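Lock Bench Technician, Part-Time – Nollunano Storage Hardware
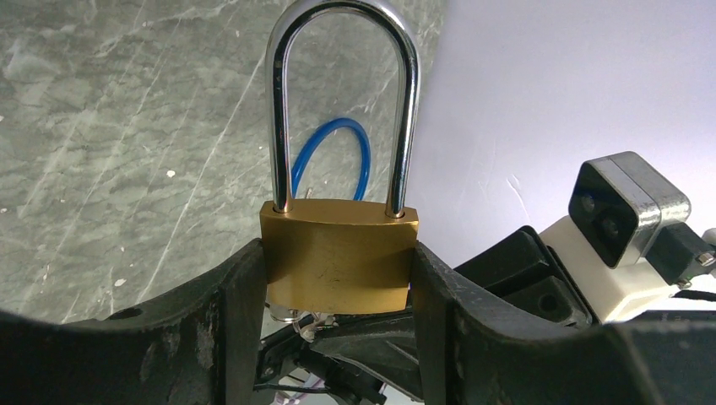

Nollunano supplies padlocks and keys to self-storage sites and school locker rooms. The Friesen workshop has one opening on the padlock bench, 14 hours a week, with Friday required.

Returned locks come in by the crate. The current backlog is 2,377 units, of which 922 have no matching key on record. Most are brass-bodied with steel shackles, in standard and long-shackle patterns.

Duties
Sort returns by body width and shackle length
Check shackle travel, spring action and latch engagement
Clean and lubricate cylinders with dry graphite
Cut keys on the Baro duplicator and test each one in its lock
Attach key and tag to the lock before it goes to the shelf
Enter lock and key codes in the Tromel stock sheet

Scratches on the body are acceptable. A bent shackle, a worn latch notch or a cylinder that binds after cleaning goes to scrap. Rekeying is done on removable-cylinder models only.

Requirements
Good close vision, with or without glasses
Steady hands and patience with small parts
Able to read a caliper – training on the key gauge is given
Able to lift a full crate to bench height

Previous locksmith work is useful but not required. A background check is carried out before the start date. The first 3 weeks are paid training alongside the day shift.

To apply, send a one-page work history to the Friesen workshop office and state which weekdays you can work. Applications close at the end of November. Bench tests are held on site, and applicants should allow one hour.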